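Jenda: kitchen utensil sorting set, student robotics club

Status: second release, Wed 18 November. Replaces the set from May, which should no longer be used for training.

Summary
Jenda is a set of 1118 recorded runs made by the club on the two-arm bench. In each run the arms pick utensils off the table and put them in coloured bins. The task was set for the Cuseo student round, and the recording was done by club members in their own time. Maintained by Marcela Kopecký. Bench and calibration: Ľubica Sýkora.

Contents
runs/ one folder per run, with joint positions, gripper state and fixed camera video
splits/ train, check and test lists. The check and test lists hold 100 runs each.
labels/ item name, target bin and outcome for every pick
tools/ loader and replay scripts

Bench
Two black grippers over a wooden tabletop. Bins stand in a row at the back: blue, pink, yellow, left to right in the fixed camera view. Items include spatulas, spoons and a box grater, in wood, silicone, clear plastic and steel. Item order and angle are changed by hand between runs.

Recording
Joint data is stored at 500 Hz in the arm's own clock. Video is stored separately and must be aligned with tools/sync.py before use. Runs stopped by the operator are kept and marked "halted".

Known problems
Depth is poor on clear plastic. Do not train on it without the mask files.
Some labels call the same item "spoon" in one run and "ladle" in another. A fix is planned.
People walk behind the bench in many runs. Background crops are in tools/crop.py.
Left and right arm names are swapped in the Vávra subset. The loader corrects this; raw files do not.

Use
Free for teaching and for other student teams. Ask Marcela before passing on the raw video. Entries to Cuseo must state which release was used.

To report a fault, give the run number and the split it came from. Reports without a run number are closed.

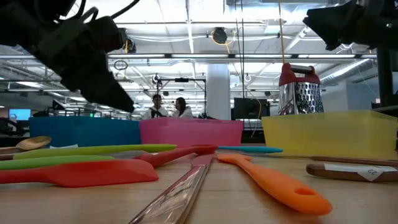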